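Handout 6: Sorting Small Produce at the Table
Course: Fruit and Vegetable Handling, Level 1
Prepared by Emiliano Paredes, with corrections from Renata Szulc
2021-06-21

Please read these pages before the practice. We will not repeat the theory in class, only answer questions about it. The washing of produce was in the May handout.

1. Looking before touching

Most mistakes in sorting are made in the first minute, when the student takes the nearest piece and starts. First look at the whole group and name every piece to yourself. With tomatoes, write the color next to the name, as a green tomato and a red tomato go on separate lines of the sheet. Color alone does not tell you the ripeness. Some varieties stay green when they are ripe, and you must press very lightly near the stem to know.
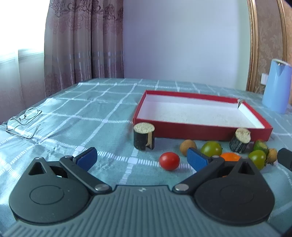
2. Words for the parts

Calyx: the small green leaves on top of a tomato, often in the form of a star. Leave it on during sorting.
Cut face: the surface made by the knife. It loses water faster than the skin, so a cut piece is always used before a whole one.
Longan: a small round fruit with a thin brown shell. It is eaten without the shell and without the seed. In the sheet it goes under fruit, also when it lies among vegetables.

3. Arrangement on the cloth

Keep the pieces together in front of the box lid, and keep the lid open and flat. A cut piece of zucchini can stand upright on one end, with the other cut face up, and then it does not roll. Round fruits roll easily, so put them down slowly. A cloth with a grid helps you to make straight rows later. 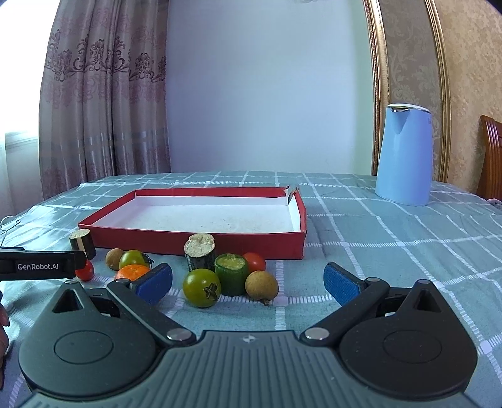 Fig. 2. Zucchini, longans, red and green tomatoes by the box lid.

4. What to hand in

Fill in the sheet with name, color, whole or cut, and one remark for each piece. Work in groups of 2. Remarks such as "good" or "nice" are not accepted. Write what you see or feel: soft near the stem, dry cut face, mark on the skin.

Give the sheets to Maxine Pomare in room 17 before the next lesson.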